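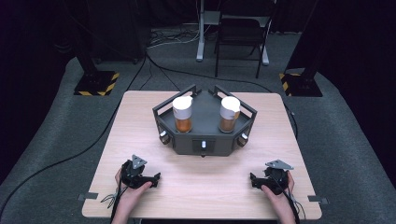
Two jars on the gray tray, one left, one right.

My aunt Hui-mei left me two jars and no instructions, which if you knew her was completely in character. They came in a box marked Oritz, wrapped in so many pages of the Celtska paper that I was up to my elbows in newsprint before I found any jars!

Both had white caps and both were part full of something amber. I held one up to the lamp in the hall and thought, honey? Sugar? That resin she used to burn in April when the windows had been shut all winter? I called Reece Staniforth, who had lived downstairs from her for 16 years.

"One's for the living and one's for the house," he said.

"Which one?"

"She never told me. I figured she'd tell you."

Great. So I set them out with a good gap between them (she'd hated things touching on a shelf, cups especially) and I sat there with my chin on my fists. I turned the lights down, the way she liked a room. I tried remembering her kitchen instead, the drawer that stuck, the radio tuned to Oro, the spoon she tapped three times on the rim of the pot before she let anybody eat. Left hand, always. She stirred with her right and tapped with her left, and if you laughed she made you wait four more minutes for your soup.

I went and got a spoon.

The jar on the right gave a dull little click. The one on the left rang, I swear, and somewhere behind me in the wall the pipes rang back.

"Okay," I said out loud. "Okay, so that one's yours."

Then I slid the other one toward me and started working at the cap.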